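4.2 What the open day showed, and what it left out

The Stavach group opened its laboratory to outside visitors in April, and the second author attended as one of the reviewers. We treat the visit as a source of evidence here because the claims made on the day were stronger than those in the group's written report, and because they have since been repeated by others as if they had been tested.

The session was built around a faucet task run in simulation on a large display. Visitors were told that the policy, trained on 2,000 scripted episodes, could operate "any household tap." The presenter ran the task again and again, resetting between attempts, and invited the audience to call out when to stop. It made for a lively half hour. It was also a poor test, as the starting positions were drawn from the same range used in training and the audience had no say in them. When one visitor asked for a tap mounted against a wall, the answer was that the wall would be added in a later release.

Figure 3 gives the task as it was set up for visitors.

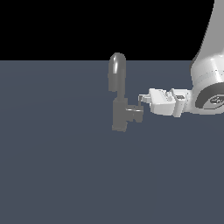 Figure 3. The faucet task in simulation, with the gripper at the handle lever.

Our first concern is with the word "operate." In the success check as explained to us, an attempt passes once the handle has turned past a set angle. How it got there does not matter. A finger that shoves the lever sideways scores the same as one that guides it, and a policy that overshoots and jams against the stop scores the same again. A person filling a glass would not accept this, and we doubt that a plumber would either. The group's report gives 457 successes over 970 trials on faucet shapes held out from training, a figure that did not come up during the demonstration. We asked about it afterward and were told that the remaining failures were "mostly edge cases." With more than half of the trials in that category, we find the term hard to accept.

The second concern is the setting itself. There is no sink, no counter and no water, and so nothing for the arm to avoid and nothing to spill. We understand the appeal of a bare floor - it runs fast, and it keeps the learning problem clean enough to study. But several visitors left believing they had seen a kitchen robot in its early stages. Leonor Falcão, who led the questions from the floor, pressed the presenter on whether any part of the policy had been run on hardware. The reply was that a trial was planned with Seton. No date was offered, and we have found no record of such a trial in the material released by either group as of January 11, 2021.

We do not suggest that anyone set out to mislead. The staff were open with us about the scoring rule once we asked, and they let us copy the configuration files the same afternoon. Using those files we ran 100 further attempts with the handle stiffness raised above the training range. The results are given in Section 5 and they are not encouraging, though the sample is small and we changed only one setting.

The comparison with the Matlow demonstration (Section 4.1) is useful here. That event was dull by any standard, and a good part of it was spent watching an arm fail to find a drawer pull. Visitors were nevertheless given a printed sheet with every attempt marked on it, including the ones abandoned by the operator. Ung's checklist for public demonstrations, which we adopt in Section 6, asks for just such a sheet. The Stavach session would have met two of its eight items.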